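How to store flour, rice and beans for the winter

Last updated: December 30, 2025

When I moved to Irton I had a very small kitchen and one cold cupboard under the stairs. In my first winter I lost a whole sack of flour to moths. After this I changed the way I keep dry food, and the method below has served me well for 5 years. It is not expensive and you need only a free afternoon.

What you need

Containers with lids that close tightly
Labels and a pen which does not rub off
A clean dry cloth
A large spoon or a scoop
Bay leaves (if you like them, I am not sure they help)

Step 1. Empty the cupboard

Take everything out, also the things at the back. Look in the folds of paper bags and under the flaps of boxes. If you find fine threads like a spider's web, or small brown grains that move, put the bag in the outside bin on the same day. Do not try to sieve it and save the rest.

Wipe the shelves with warm water and a little vinegar. Pay attention to the corners and to the holes for the shelf pins. Leave the door open until the wood is fully dry — for me it takes one night.

Step 2. Freeze the new flour

Flour from the shop can already have eggs in it, even from a good mill. Put the closed bag inside a plastic bag and leave it in the freezer for a week. Then take it out and let it come to room temperature before you open it. If you open it cold, water from the air will settle on the flour and it will make lumps.

Step 3. Choose the containers

Glass is heavy but it does not keep smells. Plastic is lighter and better for a high shelf. I prefer a container through which some light passes, so I can see the level without lifting the lid. Mine are from Tovico, and the older ones from Hennessy still close well. A wide opening is more important than a nice shape, as you must get your hand in to clean the bottom.

Set the container on a table at a comfortable height before you fill it. A full one is difficult to turn around on a narrow shelf.

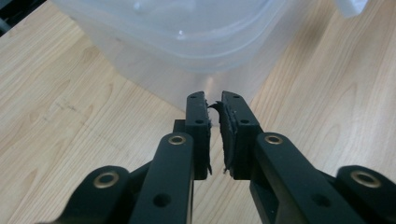
Step 4. Fill and label

Pour slowly and stop 2 centimetres below the rim. Wipe the rim with the dry cloth, then close the lid. On the label write the name of the food and the month, for example "rye, December". Put the label on the side and not on the lid, for lids are easily exchanged.

Never pour new flour on top of old. Use up the old one first, wash the container and dry it well.

Step 5. Put it in the right place

A cool, dark and dry place is best. The shelf above the cooker is the worst, although many kitchens have one there. White flour and white rice keep well for a year. Wholemeal flour becomes bitter much sooner — buy it in small bags. Old beans are still safe to eat, but they need a longer time in the pot.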